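Pizarras blancas Illard serie 209
Manual de instalación y uso
Revisión del 06/03/2004

Capítulo 4. Montaje, primera puesta en uso y limpieza

4.1 Antes de empezar

Este capítulo se aplica a todas las pizarras de la serie 209, tanto las de pared como las de sobremesa. Los modelos con caballete se montan según la hoja suelta que va dentro de la caja y después se sigue desde el apartado 4.4.

Saque la pizarra del embalaje con el cartón en posición horizontal. Conserve las cantoneras hasta terminar el montaje. Compruebe que la bolsa de accesorios contiene los tornillos, los tacos, las escuadras de fijación, la bandeja portarrotuladores y los tapones de esquina. Si falta alguna pieza, no la sustituya por otra parecida: pídala al distribuidor indicando la referencia impresa en la etiqueta del dorso.

Nota: la superficie lleva una lámina protectora transparente. No la retire todavía.

Herramientas necesarias (no incluidas): taladro con broca para el tipo de pared, destornillador de estrella, nivel de burbuja, lápiz y cinta métrica.

4.2 Elección del lugar

Evite las paredes que reciban sol directo durante buena parte del día y las que estén encima de un radiador. Deje al menos 30 cm libres entre el borde inferior de la pizarra y cualquier fuente de calor. En aulas y salas de reunión conviene colocarla en una pared perpendicular a las ventanas, para reducir los reflejos.

En paredes de yeso laminado utilice tacos específicos para ese material. Los tacos de la bolsa de accesorios sirven únicamente para ladrillo macizo y hormigón.

Precaución: antes de taladrar, compruebe que no pasan cables ni tuberías por la zona.

4.3 Fijación a la pared

1. Marque con lápiz la altura del borde superior. Trace una línea horizontal con ayuda del nivel.

2. Presente las escuadras superiores sobre la línea y marque los puntos de taladro. La distancia entre escuadras figura en la tabla del anexo B.

3. Taladre, limpie el polvo de los agujeros e introduzca los tacos hasta que queden a ras.

4. Atornille las escuadras superiores sin apretarlas del todo.

5. Cuelgue la pizarra entre dos personas. El perfil trasero debe encajar en las dos escuadras a la vez.

6. Corrija la nivelación y apriete los tornillos.

7. Coloque las escuadras inferiores, marque, baje la pizarra, taladre y vuelva a colgarla. En los modelos más pequeños las escuadras inferiores son opcionales.

8. Encaje la bandeja en la ranura del perfil inferior y deslícela hasta el centro. Ponga los tapones de esquina a presión.

Precaución: no se apoye en la bandeja ni cuelgue de ella bolsas o aparatos.

4.4 Colocación de los modelos de sobremesa

Los formatos pequeños no necesitan fijación permanente. Pueden usarse sobre una mesa, un banco de trabajo o una estantería, siempre que la base sea firme y el borde inferior no resbale.

1. Limpie la superficie de apoyo y déjela secar.

2. Pegue las almohadillas de goma en el borde inferior, una en cada extremo.

3. Sitúe la pizarra y presione ligeramente el borde superior con la mano. Si se desplaza, cambie la inclinación o use el soporte trasero.

4. Retire de la zona de escritura los objetos que puedan rozar la superficie.

En mesas muy lisas o pulidas, las almohadillas pueden tardar unas horas en agarrar bien. No escriba durante ese tiempo.
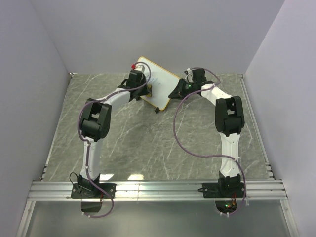 Figura 6. Pizarra blanca pequeña colocada hacia el fondo de la zona de trabajo.

Si la luz produce brillos molestos, gire la pizarra unos grados o cambie la lámpara de sitio. No aplique sprays ni láminas antirreflejos, porque dejan residuos que impiden el borrado en seco.

4.5 Primera puesta en uso

1. Retire la lámina protectora empezando por una esquina superior y tirando en diagonal, despacio. Si quedan restos de adhesivo, pase un paño con agua templada y unas gotas de jabón neutro.

2. Aclare con un segundo paño húmedo y seque.

3. Espere a que la superficie esté completamente seca antes de escribir.

4. Haga una prueba en una esquina con cada rotulador que vaya a utilizar. Escriba un trazo corto, espere un minuto y borre con el borrador seco.

Si el trazo de prueba no desaparece, el rotulador no es adecuado. Los rotuladores Zatgate de borrado en seco son compatibles con todas las superficies de la serie. Los de la gama permanente no lo son, aunque el capuchón es parecido; lea la inscripción del cuerpo.

4.6 Limpieza diaria

Borre en seco al final de cada jornada. La tinta que permanece varios días se adhiere más y obliga a usar líquido.

Mueva el borrador de arriba abajo, en franjas. Los movimientos circulares reparten el polvo de tinta por toda la superficie. Sacuda el borrador fuera de la sala y cambie la almohadilla cuando el fieltro esté apelmazado.

4.7 Limpieza a fondo

Frecuencia recomendada: una vez por semana en aulas, una vez al mes en despachos.

1. Borre en seco.

2. Humedezca un paño de microfibra con líquido limpiador para pizarras. No pulverice directamente sobre los perfiles.

3. Pase el paño por franjas, dándole la vuelta cuando se ensucie.

4. Aclare con agua limpia y seque con otro paño.

5. Limpie la bandeja por separado. Se extrae tirando de ella hacia un lado.

Precaución: no utilice estropajos, lejía, acetona, limpiacristales con amoniaco ni polvos abrasivos. Los daños producidos por estos productos quedan fuera de la garantía.

4.8 Manchas difíciles

Tinta permanente: repase el trazo con un rotulador de borrado en seco, espere unos segundos y borre. Repita si es necesario. Si queda sombra, use alcohol isopropílico en un paño de algodón 100 % y aclare enseguida con agua.

Restos de cinta adhesiva: ablándelos con agua jabonosa templada. No los rasque con cuchillas ni con la uña de una espátula metálica.

Sombras grises en toda la superficie: suelen deberse a restos de limpiador mal aclarado. Repita los pasos 4.7.2 a 4.7.4.

Marcas de imanes: solo en modelos magnéticos. Levante el imán para cambiarlo de sitio, sin arrastrarlo.

4.9 Piezas de recambio

Bandejas, tapones, almohadillas y escuadras se piden a Follwood, distribuidor de la serie, o al establecimiento donde se compró la pizarra. Indique el modelo, el color del perfil y la referencia de la etiqueta. Las superficies de escritura no se venden sueltas.

Para el desmontaje y el traslado, véase el capítulo 5.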